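Arstead Grappling Open: Competitor FAQ
Last updated January 25, 2020

Who can enter?
Any grappler aged 16 or older on the day of the event. Competitors under 18 need a signed consent form at check-in. Club membership is not required. The field is capped at 308 entries across all divisions.

When do weigh-ins take place?
Weigh-ins open 90 minutes before the first match in your division and close 30 minutes before it. You may step on the scale twice. The second attempt is final.

Do I weigh in with the gi?
Yes, for gi divisions. No-gi competitors weigh in wearing shorts and a rash guard. There is no clothing allowance in either case.

What happens if I miss weight?
You are removed from your bracket. You may move up one division if that bracket has an open slot and the draw has not been posted. Entry fees are not refunded.

How long is a match?
Five minutes for beginners, six for intermediates, eight for advanced. Finals use the same times. The clock stops only when the referee calls time.

How are ties decided?
By advantages first, then by penalties. If the score is still level, the referee decides. Overtime is used only in the Jikard absolute division, where it runs three minutes and the first score wins.

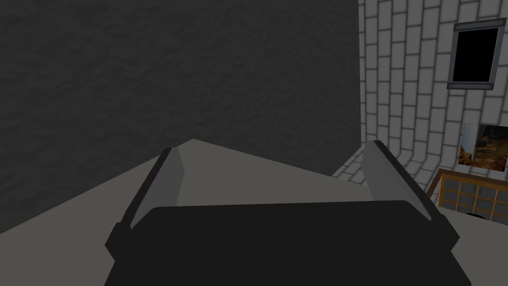

Přemysl Hudec writes that the rule on stalling was applied unevenly last June and asks what the count is now. The referee gives a verbal warning, then starts a 20-second count. If neither athlete works to improve position, both are penalized. A fourth penalty is a disqualification.

Which submissions are allowed?
Beginners: chokes and straight arm locks. Intermediates: the same, plus wrist locks and straight ankle locks. Advanced no-gi: all of these, plus kneebars, toe holds and heel hooks. Slams are illegal at every level — this includes slams used to escape a submission.

Can I appeal a result?
Scoring errors may be reported to the head referee, Kjell Dalen, before the next match on that mat begins. Judgment calls cannot be appealed.

Is there prize money?
Only in the absolute division. The purse is $3000, split between the two finalists. All other divisions receive medals.

Where do coaches stand?
In the marked chair area. One coach per athlete, with a wristband.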